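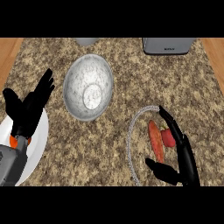 Page last changed: 11 October 2026

Jestton two-arm counter unit - kitchen tasks

The Jestton is a pair of arms with multi-fingered hands, meant to work at a standard kitchen counter. It is offered to test kitchens and research groups. We don't sell it for home use yet, and the notes on this page should make clear why.

What it is being taught

The current task set is called Lellcombe. It covers moving vegetables between a plate, a glass dish and a mixing bowl, one piece at a time or with both hands. A carrot and a bell pepper make a good pair for this. The carrot is long and tapered and rolls if pushed from the side. The pepper is wide and slick, and a grip that is too firm will bruise a real one.

All Lellcombe practice is done in simulation first, on a rendered granite counter. The software ran 3,000 attempts before we put it on hardware.

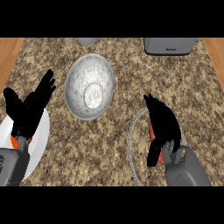 Simulated counter, both hands over their plates, bowl empty.

Can it do the chore?

Partly. On simple transfers the arms do well in simulation and less well on a real counter. Clear glass is the main trouble - the cameras pick up the stone pattern through it and misjudge the height of the rim. Speckled bowls on speckled stone cause a milder version of the same problem.

It does not wash, peel or cut. It will not open a cupboard. A person clearing the same counter is much faster, and Tane Rutherford's test notes say so plainly.

What is supplied

2 arms with hands and wrist joints
Zaltlow control software, with the Lellcombe task set
Simulated kitchen files
Setup visit, 8 hours on site

Spare fingers are ordered separately. Units with the older Faulkner mount need an adapter plate, so tell us which mount you have when you ask for a quote.

Next update

A pouring task is planned for February. Questions about it go to Ngaio Wihongi, and orders and loans to Fouzia Bukhari.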